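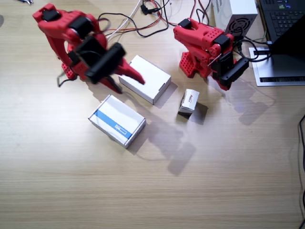 Unit 4: Carton Packaging and Storage Density

A folding carton is specified by three inside dimensions, given in the order length, width, depth. Length and width describe the opening; depth is measured perpendicular to it. A small white cardboard box, such as any of the three on the beige wooden tabletop, is specified in the same way as a shipping case. Color plays no part in the structural specification, although a white outer liner is usually ordered where the carton will be printed.

4.1 Inside and outside dimensions

Product fit depends on inside dimensions. Pallet and shelf planning depends on outside dimensions. The difference is a function of board caliper and of the number of layers at each panel. Students regularly lose marks by using the inside figure for both calculations. In the Rendlow problem set, state which figure is used on the first line of each solution.

Allow for bulge. A filled carton with soft contents will be wider at mid-panel than at the corners, and the shelf pitch must take the larger value.

4.2 Load path in a stack

In a column stack the vertical load is carried mainly by the corners and the board close to them. The middle of each panel contributes little once it begins to bow. Interlocked stacks are more stable sideways but put the corners of one layer over the panels of the layer beneath, so compression strength falls.

Worked case (Pollevier warehouse). The bottom carton has a tested compression strength of 900 N. Static load from the cartons above is 700 N. The ratio of strength to load is 1.29. This is not adequate for long storage, where humidity and creep both reduce strength. Reduce the stack height and recalculate.

4.3 Storage density

Density is the total outside volume of the cartons divided by the gross volume of the bay, aisles excluded. The Igwe bay used in the October exercise holds 3,000 cartons when full. Do not use full capacity as the working figure. A bay with no free positions cannot be re-sorted without moving stock elsewhere.

Visual inspection of stored cartons is done in even light. Low contrast hides shallow creases, and a crushed corner can pass unnoticed. 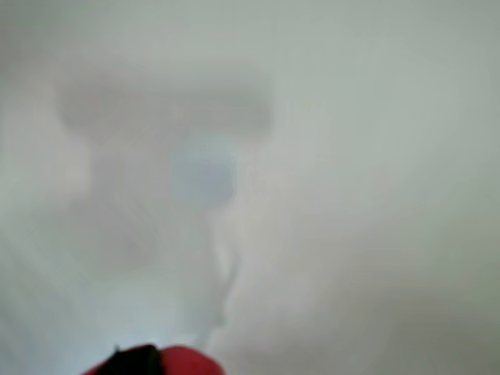 4.4 Reading and submission

Read Živković, chapter on board grades, and the Rarby case notes. Dijkstra's tables may be used for caliper values. Submit solutions to 4.1 through 4.3 by May 24, 2026. Show units at every step.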